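March 2019, bench notes, park signs and the Pridville shelter

Back on the park stuff after a week of other people's emergencies. Writing this up mostly so I quit losing the measurements on envelopes, and so whoever picks up the Lastmont job has something to go on.

First the sign posts. We have 11 trail markers to make for the loop at Pridville, the one that runs from the ballfield parking lot down past the creek and back up behind the picnic shelter. I cut the first 4 today. The angle on top is steeper than last time so the rain runs off and doesn't sit there rotting the end grain like it did on the old ones (the old ones are in the scrap pile if anyone wants to go look, they're pretty sad). Routed the arrows at a shallower depth and I like them a lot better! They read fine from across the shop. Whether they read fine with mud on them is another matter.

Used the cedar from the back rack. There's enough left for the rest of the posts but not for the bench slats, so don't go grabbing it.
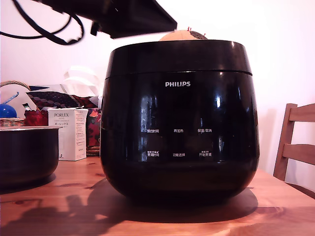 Philips cooker on the table.

Second thing, the shelter at Pridville. Drove out at lunch and crawled around under the picnic tables with a flashlight. Two of them have loose cross braces, and it's the same bolts as always, the short ones. I said last June we should switch to the longer carriage bolts with a washer on both sides and I'm saying it again. The grill nearest the horseshoe pit has a grate that won't lift out. I hit it with the mallet a few times and gave up. Needs penetrating oil and somebody with more patience than me.

The horseshoe pit itself is in good shape. The basketball hoop has no net again, I'll bring one next trip. The drinking fountain is still shut off for the winter so I couldn't check the drip everybody complains about.

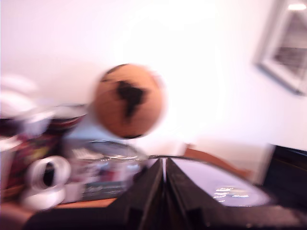

The bigger headache is the slope behind the shelter. Water is coming down off the hill and cutting right across the trail at the second bend, and by the time it gets to the picnic pad it's carrying gravel with it. I paced it off and we need 100 feet of drain line if we run it along the fence, or a good bit less if we go straight down under the trail. Straight down means digging up the path we just finished - not a popular idea in this shop, and I include myself in that. I'm leaning toward the fence. More pipe, less misery.

Santoro has the perforated pipe in stock. Catwood was cheaper on the fittings last time but they shorted us on couplings and it took forever to sort out, so I'd sooner pay a little more and have the stuff in the truck. Still have to call both.

Lastmont wants to know if we can do the playground border while we're at it. Same timbers, same spikes, different park. I don't mind, but the wood chips have to come out first and I want to see what's under them before I promise anything. The edge by the swings has sunk pretty badly and I suspect there's old concrete down there from the merry-go-round.
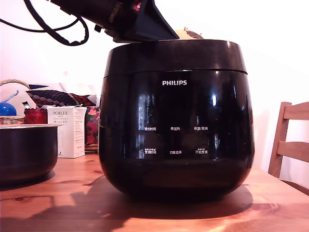

Just read your part on the drain. Go with the fence, but put a cleanout at the bend or we'll be out there with a shovel every spring. And please don't set any marker posts on the creek side until the ground firms up, the last batch leaned.

Okay, fair on both counts. Cleanout goes on the list, and the creek side markers can wait in the shed. I'll finish routing the rest of the arrows and get oil on the ones that are done.

Still to do:
call Santoro and Catwood about pipe and fittings
longer bolts for the shelter tables, washers too
hoop net
penetrating oil for the grill
sharpen the router bit, it was burning the cedar on the last post
find the tape measure, the good one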